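Ticket 208: Hand-held gripper demos rejected at import, "pose jump" on approach segment
Product: Cendell hand-held gripper, recorder and import tool
Site: Istano, second floor demo room
Opened: 4 Nov 2024
Priority: 2
Status: Resolved, follow-up open

Problem as reported

Import rejects most demonstrations from the Istano room with "pose jump, segment 1". The task is Grostska pick-and-place: operator starts standing in open floor, walks the gripper to the table, closes on the part, lifts, sets down. Same operators and same task at the Evangelista site import without errors. Gripper was swapped for the spare. No change.

Expected: trajectory continuous from start to first close.
Seen: position steps sideways during the walk, then tracks normally once the gripper is near the table.

Triage

Pulled a batch of 100 rejected demos. In every one the step falls before the first finger close. Finger width signal is clean throughout, so the encoder and the width calibration were ruled out. Timestamps between the camera and the motion sensor were checked and the offset is constant. No dropped frames.

Replayed three demos with tracked features drawn on top. During the walk the gripper is held low and tilted down, and most of the features land on floor planks. The plank pattern repeats enough that the tracker matches one board to its neighbor, then corrects when furniture comes into view. The correction is the step that import flags.

Asked the site for a view from the gripper at the start position, held higher, with the walls and furniture visible.
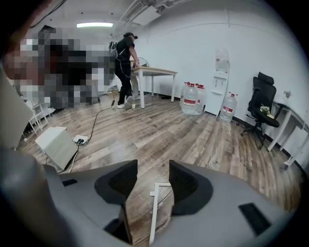
View from the gripper, start position, Istano room. Fingers toward open floor, table at the back wall.

Notes on the view: with the gripper at this angle there is plenty to track beyond the floor. Table, water jugs, dispenser, office chair and the ceiling pipes all give corners at different depths. The white walls give very little. Two items were raised with the site.

1. A person is at the table and a cable runs from near them across the floor to a power strip. Anything that moves during a demo is bad for the map. Floor should be clear of people other than the operator before recording starts, and cables routed along the wall.

2. The water jugs are good landmarks only if they stay where they are. A map made on one day and reused after the jugs have been moved will be off. Site asked whether to take them out of the room. Answer: leave them or remove them, but make a new map afterward either way.

Tests

Test A. Original procedure, existing map. Rejected, same error.
Test B. Original procedure, new map, room cleared. Fewer rejects, error still present on low starts.
Test C. New map, room cleared, gripper held at chest height and level for the walk, lowered only at the table. All imported.
Test D. Same as C with exposure locked before the walk. All imported. No visible difference from C in the trajectories. The ceiling light was suspected early on and this closes that question.

Cause

Low, downward-tilted start combined with a repeating floor pattern. Outdated map made it worse. Not a hardware fault. The spare gripper can go back on the shelf.

Resolution

Operators at Istano to use the following for Grostska demos:

Make a new map at the start of each session. Walk the full room once, slowly, and finish at the start position.
Hold level at the start position until the recorder shows tracking.
Keep the gripper at chest height until the table edge is in view.
Lower, grasp and place at normal speed. Do not pause over the part longer than the task needs — the policy will learn the pause.
If tracking drops, discard the demo. Do not resume in the middle.

Existing data: 900 demos from the room were recorded with the old procedure. Those that failed import have a usable section from table approach to release. A trim script was run to cut the walk and re-reference the start to the first frame with stable tracking. Trimmed demos are tagged so they can be left out of any training run that needs the full approach.

Follow-up

Import tool error text gives the segment but not the time of the step. Request filed to add it.
Recorder should warn when most features lie on a single plane. Accepted, planned for the January release.
Evangelista site has plain carpet and was not affected, but will move to the same procedure so the two sets can be mixed.

Ticket stays linked to the recorder request. Reopen if "pose jump" shows up on a chest-height start.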